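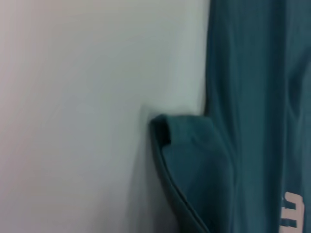 Teal fabric against a pale surface

How to Read a Fund's Daily Price Move Without Overreacting

Updated Sunday, November 4, 2018

A bad week in the market sends a lot of people to their account page. The number is red, the headlines are loud, and it is hard to tell how much of the drop has anything to do with you. The steps below show how to break one day's move in a stock fund into pieces you can check yourself. You need your last statement, the fund's page on its provider's site, and a calculator.

I will use one holding all the way through: shares in the Britberg International Stock Fund, held in an ordinary account at Ondovo. Your fund and broker will differ, but the pages carry the same information under similar names.

Step 1. Write down the starting value

Find the value of your holding at the close of the previous trading day. Use the closing value and not what you remember from the last time you logged in. In our case the holding closed at $3000.

If you only have a monthly statement, multiply the number of shares on it by yesterday's price. Check first that no dividend was reinvested in between, as this changes the share count.

Step 2. Turn the percentage into dollars

The fund page shows a drop of 2 percent for the day. Multiply the starting value by 0.02.

$3000 x 0.02 = $60

The holding is now worth $2940. Write both numbers down, the percentage and the dollars. A percentage tells you how the fund did against other funds. The dollar figure tells you what happened to your account.

Step 3. Find out when the price was set

A mutual fund is normally priced once a day, after the market closes. An exchange-traded fund trades all day and its price keeps moving. If you look at a mutual fund at lunchtime, you are usually looking at yesterday's price, whatever the news says about this morning.

Funds that own foreign stocks have another wrinkle. Markets in Europe and Asia close before New York does, so the fund company may adjust the prices of those stocks to allow for later news. That is called fair value pricing, and the prospectus will say if the fund uses it. An index that does not make the same adjustment can differ from the fund for a day and then come back into line.

Step 4. Check for a payout

Look at the distributions tab. When a fund pays a dividend or a capital gain, its share price drops by the amount of the payout on the ex-dividend date. You have not lost that money. It went to your cash balance or bought more shares.

The Britberg fund pays in May, so a drop on any other date is not from its regular dividend. Check the capital gains line as well - many funds pay those late in the year.

Step 5. Split out the currency

If the fund owns foreign stocks and does not hedge, part of the move comes from exchange rates. Look up the fund's benchmark in local currency and again in dollars. The gap between the two is a fair estimate of the currency effect. When the dollar rises, the dollar version does worse.

Step 6. Look at what the fund owns

Open the full holdings list, not only the top ten. The Britberg fund lists 352 stocks, and the largest, Henao, makes up 11 percent of it. If Henao falls 10 percent and everything else stays flat, the fund loses 1.1 percent.

Run the same sum for any holding that was in the news:

weight x price change = effect on the fund

A smaller position matters less than the headline suggests. If Presonora is 0.5 percent of the fund and falls 20 percent, the fund loses 0.1 percent, or $3 on our starting value.

Step 7. Compare with the right index

Do not hold an international fund up against the S&P 500. Use the benchmark named in the prospectus, over the same day and in the same currency. If the two moved together, the market explains most of the drop. If the fund did much worse, go back to Step 6 and look for the stocks that caused it.

Keep your notes with the date at the top. Next time the account is down, start again from Step 1 with the new closing value.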